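Keeping a gaming corner comfortable, tidy and quiet (without spending much)

Posted in Home & Workshop Tips

If you have somebody in the house who plays online matches in the evenings, or if that somebody is you, then you'll know how quickly a desk can turn into a nest of leads, mugs and crumbs. Ours lives at one end of the dining room, and over the years I've tried all sorts of ways of keeping it pleasant to sit at and not too dreadful to look at. What follows is a bit of a ramble through the things that have worked for us, and one or two that haven't.

Start with the leads

Everything gets easier once the cables are off the floor. Unplug the lot (yes, all of it, and do it on a quiet Wednesday and not ten minutes before a match) and lay it out where you can see it. You'll very likely find a charger for something you gave away years ago. Put that in the recycling pile and carry on.

I use strips of hook-and-loop tape for bundling, because you can undo them when a new headset comes along. Cable ties look neater on the first day, but then you have to snip them, and sooner or later you snip something you didn't mean to. Put a scrap of masking tape round each plug and write on it what it belongs to. My handwriting is awful and it still saves me crawling about under the desk.

For the big four-way block, a cheap wire tray screwed to the underside of the desk does very nicely. Mine is a Stenholm one and it took 2 screws, with a pilot hole for each. Check the length of your screws against the thickness of the desk top before you begin! I didn't, on the first desk, and there was a sharp little point sticking up beside the mouse mat until we got rid of it. Leave room around the plugs, don't pile fabric on top of them, and never plug one extension into another.

Give the mouse a decent surface

A mouse mat is lovely, but they do get grubby, especially where the wrist rests. The cloth sort can usually be washed by hand in a sink of lukewarm water with a squirt of washing-up liquid. Go over it gently with a soft brush, rinse until the water runs clear, press it between two towels and leave it flat overnight. Don't be tempted by the radiator, as the rubber backing curls and you'll never get it to lie down again.

If you are playing at the dining table, a tablecloth underneath saves the polish, though a thin one will slide about just when you don't want it to. A few clips along the edge will hold it, or a piece of that rubbery mesh they sell for lining drawers.

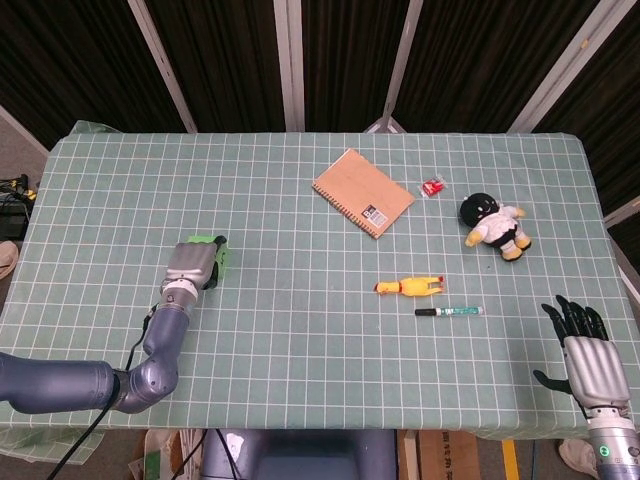
A pale green checked cloth on the table, with a spiral notebook towards the back.

I'm a great believer in a notebook within reach, by the way. Passwords shouldn't go in it, but match times, team names, and the settings you finally got right after an hour of fiddling certainly should.

Crumbs and sticky keys

Turn the keyboard off or unplug it, tip it upside down over a sheet of newspaper and give it a few soft taps. You may be horrified. A clean, dry paintbrush will get most of what's left between the keys, and a barely damp cloth does the tops. I had a tub of Tzavaras cleaning putty for a while, and it was good fun, but it went tacky in the summer and left more behind than it picked up, so I've gone back to the paintbrush.

Snacks are a losing battle, I'm afraid. The best I've managed is a bowl with a lid and a rule about nothing orange and powdery. Drinks go in a cup with a heavy bottom, on the side away from the computer.

Keeping the noise down

Shouting travels, and so does the clatter of keys. A folded towel under the keyboard takes the edge off the clatter, and a thick rug under the chair helps whoever is downstairs. We bought a remnant from the carpet shop in Gulthorpe for £12, and they bound the edges for us while we had a cup of tea. Heavy curtains make a difference too, and they stop the glare on the screen on bright afternoons.

The chair

Please don't spend £900 on a chair until you've tried mending the one you have. Turn it over and tighten every bolt, pull the hair and fluff out of the castors with tweezers, and wipe the arms with warm soapy water. New castors for ours came to £34, the soft Gelum ones that don't mark floorboards, and it glides about beautifully now. A small cushion in the hollow of your back does wonders during a long match, and so does getting up between games to put the kettle on.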